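Encontro de cosplay de Vorkside muda de pavilhão e abre oficina de reparações

O encontro anual de cosplay de Vorkside regressa em abril com casa nova. Depois de várias edições no ginásio da escola secundária, a organização transferiu o evento para o pavilhão Carvalho, junto à estação, que tem capacidade para 1000 pessoas e um palco fixo com acesso por rampa dos dois lados.

A mudança foi anunciada pela Drorura, a associação que organiza o encontro, numa nota publicada na sua página. No ano passado a lotação do ginásio esgotou antes do meio-dia e parte do público ficou à espera na rua. No novo espaço as portas abrem às 10h00 e o desfile de apresentação começa às 14h30. O concurso principal está marcado para as 16h00.

Os bilhetes custam 5 euros e podem ser comprados à porta ou na loja Skuser, no centro da cidade. As crianças acompanhadas por um adulto não pagam. Quem participar no concurso também tem entrada gratuita, desde que faça a inscrição com antecedência e levante a pulseira no balcão lateral até às 13h00.

Concurso com duas categorias

O regulamento foi simplificado. As antigas categorias por género de obra (anime, jogos, cinema, banda desenhada) desaparecem e dão lugar a duas: fatos feitos integralmente pelo participante e fatos com peças compradas ou encomendadas. Na primeira, o júri pede uma pequena memória de construção, com fotografias das várias fases do trabalho e a indicação dos materiais. Na segunda, conta sobretudo a apresentação em palco.

O vencedor da categoria de fatos de autor recebe 300 euros em material, a levantar na Skuser. O vencedor da outra categoria recebe um passe para a edição seguinte e um vale de compras na zona de bancas. Não há prémios em dinheiro. Cada participante dispõe de 2 minutos em palco, contados a partir do início da música, e o ficheiro de som tem de ser enviado com a inscrição. Os grupos podem ter até 5 elementos e são avaliados em conjunto.

Continuam proibidas as armas com lâmina metálica, os líquidos, a purpurina solta e qualquer efeito com chama. As réplicas são verificadas à entrada e recebem uma etiqueta. As asas e armaduras de grande volume são permitidas, mas devem passar pelas portas do pavilhão, que são mais estreitas do lado dos camarins – a organização aconselha quem tenha dúvidas a entrar pelo cais de carga.
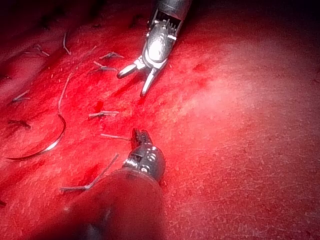

Oficina de reparações aberta todo o dia

A principal novidade do programa é uma oficina de reparações, instalada no corredor entre os camarins e o palco. Até agora, quem rasgava uma bainha ou perdia um fecho tinha de resolver o problema com o que trouxesse na mochila. A oficina terá máquina de costura, pistolas de cola quente, elásticos, velcro e alfinetes, além de tinta acrílica para retoques. O uso é gratuito para participantes com pulseira e não exige marcação.

O espaço fecha durante o concurso, exceto para quem estiver na fila para subir ao palco. As reparações maiores, como armaduras partidas ou perucas que precisem de ser novamente coladas, devem ser levadas durante a manhã, por causa dos tempos de secagem.

Haverá também três sessões curtas para principiantes, na sala do primeiro andar: costura à mão, espuma EVA e maquilhagem de palco. As sessões decorrem entre as 11h00 e as 13h00 e os lugares são atribuídos por ordem de chegada. O material básico é fornecido, mas a Drorura pede que os interessados na sessão de espuma levem a sua própria lâmina de corte, guardada numa caixa fechada.

Acessos e estacionamento

O parque do pavilhão fica reservado a expositores e a pessoas com mobilidade reduzida. Para o restante público, a recomendação é usar o comboio ou o parque da feira, do outro lado da linha. Os camarins têm cabides, espelhos e um bengaleiro vigiado, sem custo adicional.

As inscrições para o concurso estão abertas na página da Drorura e encerram no final de março. As bancas de artistas já estão todas atribuídas, mas existe uma lista de espera para desistências. O programa completo, com a ordem do desfile, será afixado na Skuser e à entrada do pavilhão.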